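News from the Kirau study room

From September the study room at Kirau is open until 6 in the evening. We have received many questions about the desks, so I would like to explain how we arrange them now.

Each desk has a small shelf unit on the left, and the laptop stays in the middle. For small packets we recommend a cardboard tray with compartments, because it is light and easy to move.

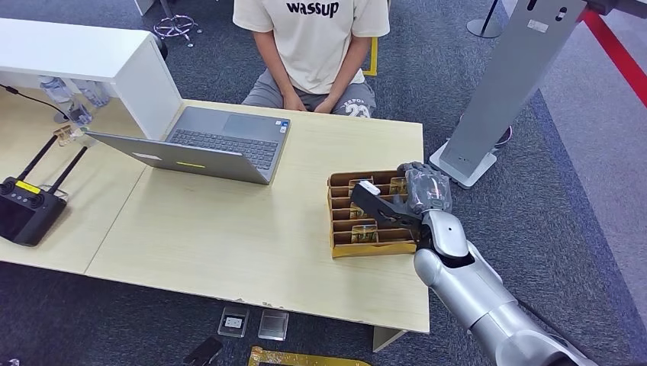 One of the desks, with the white shelf unit and the divided tray.

We have 148 trays in the store room, and members can take one free of charge. Please write your name under it. For larger boxes, please ask at the Grundora desk, extension 2351.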